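사칼라우 주민생활지원 안내 계정입니다. 사명 표기는 Sakulau로 통일하여 사용하고 있습니다. 오늘은 실내 식물, 특히 다육식물의 여름철 관리에 관하여 문의가 많았던 사항을 연속 게시물로 안내드립니다. 개별 답변을 드리지 못한 분들께 양해를 구합니다.

답글 2 · 공유 26

먼저 물 주기에 관한 사항입니다. 다육식물은 잎과 줄기에 수분을 저장하므로 일반 관엽식물과 같은 주기로 물을 주면 뿌리가 상하기 쉽습니다. 날짜를 정해 두고 주는 방식은 권장하지 않습니다. 나무 꼬치를 화분 바닥 가까이까지 꽂았다가 빼어 흙이 묻어나오지 않을 때 주시기 바랍니다.

공유 10

장마가 길어지는 해에는 실내 습도가 높아 흙이 마르는 데 평소보다 오래 걸립니다. 이 기간에는 물 주기를 중단하셔도 무방한 경우가 많습니다. 아래쪽 잎 한두 장이 얇아지고 주름이 잡히는 정도는 저장된 수분을 쓰고 있다는 표시이며, 곧바로 물을 주어야 한다는 의미로 보기 어렵습니다. 반대로 잎이 투명하게 물러지고 살짝 건드려도 떨어진다면 과습을 먼저 의심하여 주십시오.

답글 10 · 공유 26

물을 주실 때에는 화분 밑으로 물이 흘러나올 때까지 충분히 주시고, 받침에 고인 물은 바로 비워 주십시오. 분무기로 잎에 물을 뿌리는 방법은 권하지 않습니다. 잎 사이에 물이 남은 상태에서 직사광선을 받으면 얼룩이 생길 수 있고, 통풍이 나쁜 곳에서는 곰팡이가 번지기도 합니다.

공유 2

다음은 흙 배합입니다. 저희 Sakulau 원예상담실에서는 시판 배양토와 굵은 마사토를 절반씩 섞는 비율을 기본으로 안내하고 있습니다. 마사토는 반드시 세척된 제품을 사용하시기 바랍니다. 세척되지 않은 마사토의 고운 가루는 화분 바닥에 가라앉아 배수 구멍을 막습니다. 창이 북쪽으로 난 세대라면 마사토의 비율을 조금 더 높이셔도 좋습니다.

답글 2 · 공유 10

화분 재질에 관한 문의도 있었습니다. 유약을 바르지 않은 토분은 벽면으로도 수분이 빠져나가 물을 자주 주는 습관이 있는 분께 적합합니다. 플라스틱 화분은 가볍고 잘 깨지지 않으나 마르는 속도가 느립니다. 배수 구멍이 없는 유리 용기는 장식용 겉화분으로만 사용하시고, 식물을 직접 심는 것은 삼가 주십시오.

공유 10

사무 공간에서 기르는 경우를 말씀드립니다. 책상 위는 창가에 비하여 빛이 크게 부족한 장소이며, 사람의 눈에 밝게 느껴지더라도 다육식물에는 충분하지 않은 경우가 대부분입니다. 줄기 마디가 벌어지고 잎이 아래로 젖혀지면 웃자람이 시작된 것입니다. 이미 늘어난 줄기는 다시 짧아지지 않습니다.

답글 10 · 공유 26
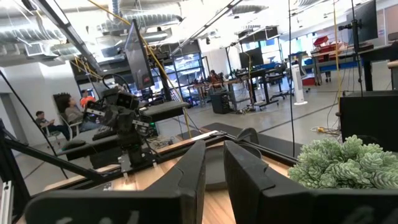 연한 녹색 다육식물이 놓인 나무 상판의 모습.

책상에 두실 때에는 낮 시간만이라도 창가로 옮겨 두는 방법이 있습니다. 다만 그늘에 오래 있던 개체를 한여름 창가로 갑자기 옮기면 잎이 탈 수 있습니다. 첫날은 오전 중 한 시간 안팎으로 시작하여 열흘에 걸쳐 차츰 늘려 주시기 바랍니다. 얇은 커튼을 한 겹 거친 빛도 적응 기간에는 유용합니다.

공유 26

이동이 어려운 자리라면 식물용 조명을 사용하실 수 있습니다. 조명은 식물 윗부분에서 한 뼘 남짓 띄워 설치하고, 낮 동안 열 시간 이상 켜 두되 밤에는 반드시 꺼 주십시오. 다육식물 상당수는 밤에 기공을 열어 호흡과 이산화탄소 흡수를 하므로 어두운 시간이 필요합니다. 타이머 콘센트를 이용하시면 퇴근 이후와 휴무 기간의 관리가 수월합니다.

답글 2 · 공유 26

냉방기 사용에 관한 사항입니다. 찬 바람이 직접 닿는 자리에 두면 낮과 밤의 온도 차가 불규칙해지고 잎 끝이 마르는 일이 있습니다. 바람이 나오는 방향을 확인하신 뒤 한 걸음 비켜난 곳에 두십시오. 선풍기를 약하게 틀어 공기를 순환시키는 것은 장마철에 특히 도움이 됩니다. 전자기기 가까이에 두신 화분은 물을 줄 때 반드시 개수대로 옮겨서 주시기 바랍니다.

답글 10 · 공유 10

잎에 앉은 흰 가루에 대하여 말씀드립니다. 다육식물의 잎 표면을 덮은 흰빛의 얇은 막은 대개 백분이라 부르는 보호층으로, 먼지나 병이 아닙니다. 손이나 휴지로 닦아 내면 자국이 남고, 한번 지워진 잎에서는 잘 회복되지 않습니다. 먼지가 쌓였을 때에는 부드러운 붓이나 고무 블로어를 사용하여 주십시오.

공유 26

백분과 혼동하기 쉬운 것이 깍지벌레입니다. 솜뭉치 모양의 흰 덩어리가 잎과 줄기 사이에 뭉쳐 있고 만졌을 때 끈적임이 있다면 벌레일 가능성이 높습니다. 발견 즉시 다른 화분과 거리를 두시고, 면봉에 소독용 알코올을 묻혀 하나씩 제거하십시오. 일주일 간격으로 세 차례 이상 확인하셔야 합니다. 뿌리에 생기는 깍지벌레는 겉으로 보이지 않으므로, 원인 없이 성장이 멈춘 화분은 한 번 엎어 살펴보시기를 권합니다.

답글 26 · 공유 10

분갈이 시기에 관한 안내입니다. 8월은 대부분의 다육식물이 성장을 늦추거나 쉬는 시기이므로 분갈이를 미루시는 편이 좋습니다. 뿌리가 썩어 긴급히 조치해야 하는 경우는 예외로 합니다. 이 경우 상한 뿌리를 소독한 가위로 모두 잘라 내고, 그늘에서 며칠 말린 뒤 마른 흙에 심어 주십시오. 심은 직후에는 물을 주지 않습니다.

공유 2

잎꽂이를 문의하신 분이 많았습니다. 잎은 밑부분이 찢기지 않도록 좌우로 가볍게 흔들어 떼어 내고, 마른 흙 위에 눕혀 두십시오. 싹이나 뿌리가 나올 때까지는 물이 필요하지 않습니다. 모든 잎이 성공하지는 않으며, 품종에 따라 잎꽂이가 거의 되지 않는 것도 있습니다. 잎꽂이가 어려운 품종은 줄기를 잘라 심는 방법을 이용하시기 바랍니다.

답글 10 · 공유 26

비료는 여름 동안 주지 않으셔도 됩니다. 쉬는 시기에 양분을 공급하면 뿌리가 흡수하지 못한 성분이 흙에 쌓입니다. 서늘해진 뒤에 시판 액체 비료를 제품 표시보다 묽게 희석하여 한 달에 한 번 주시는 것으로 충분합니다. 커피 찌꺼기나 달걀 껍데기를 흙 위에 그대로 올리는 방법은 날벌레와 곰팡이의 원인이 되므로 삼가 주시기 바랍니다.

공유 10

반려동물이 있는 세대에 알려 드립니다. 다육식물로 분류되어 판매되는 품종 가운데 염좌, 칼랑코에, 알로에 및 유포르비아류는 개나 고양이가 먹었을 때 이상 증상을 일으킬 수 있습니다. 유포르비아의 흰 수액은 사람의 피부와 눈에도 자극이 됩니다. 자를 때에는 장갑을 착용하시고, 동물이 섭취한 것으로 의심되면 식물의 이름이나 사진을 지참하여 동물병원에 문의하십시오.

답글 2 · 공유 26

하반기 강좌 일정을 안내드립니다. Gaspard Sabatier 강사의 「실내 다육식물의 기초」는 Bratance관 2층에서 오전 10시에 시작합니다. 정원은 26명이며 재료비는 별도로 받지 않습니다. Baptiste Roussel 강사의 분갈이 실습은 Chevalier 온실에서 진행하며, 참가하시는 분은 앞치마와 장갑을 준비하여 주십시오. 실습용 화분은 1인당 2개씩 제공됩니다.

답글 26 · 공유 26

지난 상반기 강좌에는 약 400명이 참여하여 주셨습니다. 설문에서 강의 시간이 짧다는 의견이 다수 접수되어, 하반기부터 질의응답 시간을 별도로 편성하였습니다. 주차 공간이 협소하다는 의견에 대해서는 Chevalier 온실 뒤편 공터를 강좌 당일에 한하여 개방하기로 하였습니다. 출입구가 좁으니 대형 차량은 이용을 삼가 주시기 바랍니다.

공유 10

신청은 Sakulau 원예상담실 창구와 전화로 받습니다. 본 계정의 답글과 쪽지로는 신청이 접수되지 않습니다. 취소하실 경우 강좌 전날 오후 5시까지 연락하여 주시면 대기하시는 분께 순서대로 안내드리겠습니다. 연락 없이 불참하신 분은 다음 회차 신청 시 후순위로 배정됩니다.

답글 10 · 공유 2

상태가 좋지 않은 식물에 관한 상담은 화분을 직접 가져오시는 편이 정확합니다. 옮기기 어려운 경우에는 식물 전체, 흙의 표면, 이상이 있는 잎의 사진을 각각 준비하시고, 마지막으로 물을 준 날과 평소 두는 위치를 함께 적어 주십시오. 화분을 가져오실 때에는 비닐로 밀봉하지 마시고 상자에 세워 운반하시기 바랍니다.

답글 2 · 공유 10

겨울철 관리와 월동 온도에 관한 사항은 기온이 내려가는 시기에 맞추어 별도의 게시물로 안내드리겠습니다. 문의는 원예상담실 운영 시간 중에 받습니다.

답글 2 · 공유 26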